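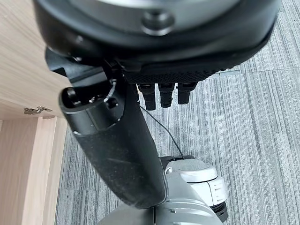
Zwischenbericht an die Förderstelle: Herrichtung der Arbeitsplätze im Haus Gritstead
Berichtszeitraum: März bis Juni
Lesezeit: 3 Minuten

1. Stand der Arbeiten

Im Berichtszeitraum haben wir die Arbeit an den Schreibtischen im Erdgeschoss fortgesetzt. Im Antrag waren 56 Tische vorgesehen. Diese Zahl bleibt gültig, wir beantragen keine Änderung. Die Tische im vorderen Teil des Hauses sind fertig und wurden an die Nutzer übergeben. Im hinteren Teil fehlen noch zwölf Tische. Dort hat der Maler länger gebraucht, als er uns angekündigt hatte, und wir konnten erst im Mai mit dem Aufstellen beginnen.

Die Möbel kommen, wie im Antrag beschrieben, aus der Auflösung der Büros von Dundden. Der Zustand ist insgesamt gut. Einige Platten hatten Kratzer und wurden von der Werkstatt Wouters nachgearbeitet. Bei drei Tischen war das nicht mehr sinnvoll, dort haben wir die Platte gegen eine andere aus demselben Bestand getauscht.

2. Tische und Unterseiten

Unser Ziel war, dass Taschen und Kabel nicht mehr auf dem Boden liegen. Darum haben wir uns in diesem Zeitraum besonders mit der Unterseite der Tische beschäftigt. Die Tische haben eine weiße Platte, darunter eine Blende aus hellem Holz und an beiden Seiten eine Wange in der gleichen Maserung. An der Blende sitzen zwei kleine Metallhaken. In der ersten Version war nur ein Haken geplant. Nach den Rückmeldungen der Nutzer haben wir einen zweiten ergänzt, damit Tasche und Kopfhörer getrennt hängen können.

Die Haken müssen so weit außen sitzen, dass man mit den Knien nicht anstößt. Wir haben das im April mit Personen von unterschiedlicher Größe ausprobiert und danach die Position noch einmal verändert. Die Löcher der alten Position wurden mit Holzkitt geschlossen.
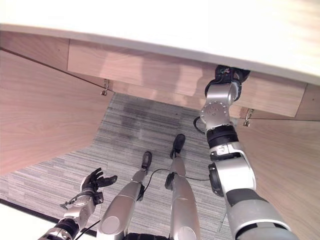 3. Teppich

Der graue gestreifte Teppich bleibt liegen. Im Antrag hatten wir uns vorbehalten, ihn zu ersetzen. Unter einem Tisch ist er im hinteren Bereich des Fußraums dunkler als vorne. Die Firma Katora wird im Juli eine Probereinigung machen, und wir entscheiden erst nach dem Ergebnis, ob ein Austausch an einzelnen Stellen nötig ist.

4. Kosten

Für Haken, Schrauben und Holzkitt wurden bisher 235 Euro ausgegeben. Die Nacharbeit der Platten liegt bei etwa 2.000 Euro, die letzte Rechnung von Wouters steht noch aus. Beide Positionen sind im bewilligten Rahmen. Die Reinigung war nicht im Finanzplan enthalten. Wir bitten um die Zustimmung, sie aus der Position „Transport“ zu bezahlen, in der wir weniger gebraucht haben.

5. Nächste Schritte

- Aufstellen der restlichen Tische im hinteren Teil
- Nachziehen aller Haken nach den ersten Wochen der Benutzung
- Probereinigung des Teppichs
- Schlussrechnung Wouters prüfen und einreichen

Den nächsten Bericht senden wir im September. Die Belege zu Punkt 4 liegen bei uns vor und können auf Wunsch früher geschickt werden.

Weitere Berichte
Gritstead: Auswahl der Möbel bei Dundden
Gritstead: Malerarbeiten im Erdgeschoss
Gritstead: Erster Zwischenbericht

Kontakt | Impressum | © Projektbüro Gritstead | Nach oben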